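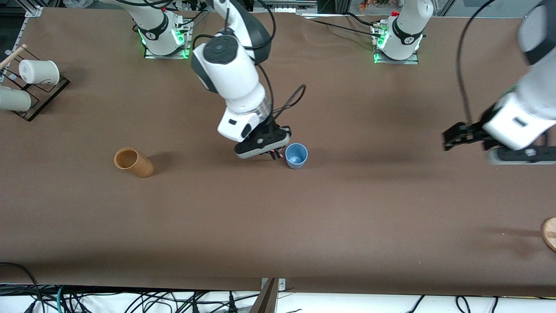 Gwawr Lewis asked after last week's session why we bother regulating a watch in six positions when most people only ever wear it in one or two, and I gave her a lousy answer, so let me have another go in these notes.

A watch on a wrist doesn't sit still. You type, you drive, you flop on the couch, and then it spends the night on its side on the dresser. Every one of those positions loads the balance staff a little differently. With the dial up or dial down, the staff stands on the end of one pivot and there's hardly any friction. Turn the watch on edge and both pivots lie against the sides of their jewels, so friction goes up and amplitude drops. I like to see 300 degrees flat on a freshly cleaned movement (fully wound!), and I don't panic if I lose 30 of that on edge.

Now, amplitude alone wouldn't matter so much if the balance were perfectly poised. It never is. Say there's a tiny heavy spot at the bottom of the wheel when it's at rest. Below 220 degrees or so the watch gains in that position, above it the watch loses, and right at the crossover you can't see the error at all. That's why I keep nagging you to test at low amplitude. Let the watch run most of the way down, get it to 185, and the poise errors jump right out at you.

The Gittins sheet has room for all six readings, but write the amplitude next to each rate, please. A rate by itself tells me very little. The spread between your fastest and slowest position is the delta, and that's what I'll be looking at when I mark the September practical.

Things people got wrong on the Pedgate movement: moving the regulator before demagnetizing, reading the timer before it settled (give it a minute, go get coffee), and forgetting to enter the lift angle. Wrong lift angle, wrong amplitude, and then you're chasing a fault that isn't there.

Read the hairspring chapter before we meet.

Comments (3)

Adi Harahap: Is the crossover the same for every caliber?

Reply: Close enough for our purposes, Adi. We'll do the math in class.

Gwawr Lewis: OK, much better answer than the first one! My delta is still awful though.

Recent handouts
Beat error and the movable stud carrier
Oiling the Loltgate escapement
Poising tools, old and new
Curkitthorpe 924: teardown order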